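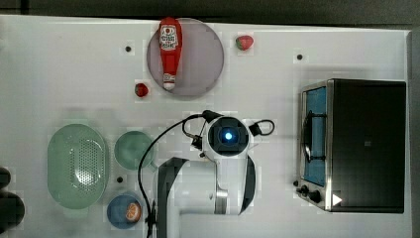
Play kitchen sets – keep, cull or rotate?

philkersh
My two grandkids are with me every Wednesday and the pretend kitchen has taken over the back room. I've got play food in a Deson tub, bowls in a drawer and the rest wherever it lands. How do you lot store it so little ones can find things and (dream on) put them back? Cheers, Phyllis

mudcake88
Sort by colour, not by type! Ours are three and five and they couldn't care less whether a strawberry is a fruit or a dessert, but they know red goes with red. Strawberries and the ketchup bottle in one basket, green bowl and colander in another. Pack up takes no time now.

fitri_k
Gotta disagree there, sorry mudcake. We tried colours and my son lost it over the halved orange living away from the strawberries. He wanted a fruit bowl like Nana's. So fruit stays in the blue bowl, on the shelf, all the time, and he puts it back because it looks wrong without it.

mudcake88
Ha, fair enough. Mine would tip that bowl out before breakfast.

yusofdad
Does anyone else's colander never strain anything? Ours has been a hat, a steering wheel and a bed for a toy wombat. I wouldn't cull it for the world.

philkersh
Hat here too! My granddaughter wore it to the letterbox.

risano_mum
I'd cull, to be honest. Anything that hasn't been played with in 60 days goes in a box in the garage and comes back out in December like it's brand new. The sauce bottle never makes it to the box – everything at our place gets sauce, strawberries included.

fitri_k
60 days is brutal!! Ours ignored the plates for ages and then one rainy arvo it was a full restaurant, with a bill and everything. I got charged $88 for an orange.

yusofdad
Was it at least a whole orange?

fitri_k
Half.

philkersh
Righto, I'm going to try the fruit bowl on the shelf and leave the tub for everything else. Does anyone know if the Prustiler baskets fit a cube shelf? The ones at my local are $30 and I don't want to lug them home for nothing.

risano_mum
The small ones do. Measure first if you're after the big ones, mine stick out the front.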